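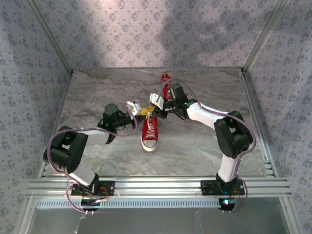

Flarnora – progress report to Davance, November

Work package 3, teaching by remote control

In this period we recorded 132 demonstrations of the shoelace task with the two-arm station. The operator moves both arms from a distance, and each session lasts no more than 4 hours, as the attention becomes weaker after that. 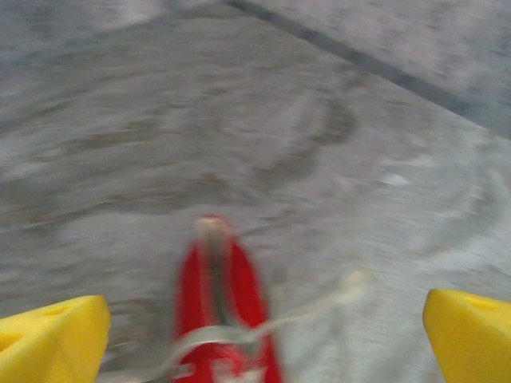
Fast wrist movements remain our main difficulty. They make the wrist views blurred, and the lace is then hard to follow. We have asked the operators to move more slowly near the shoe, and we will lower the speed limit in the Cindix software.

Still open:
Delivery of spare grippers from Verstraete – delayed by 6 weeks.
First training run – planned for next period, within the present budget.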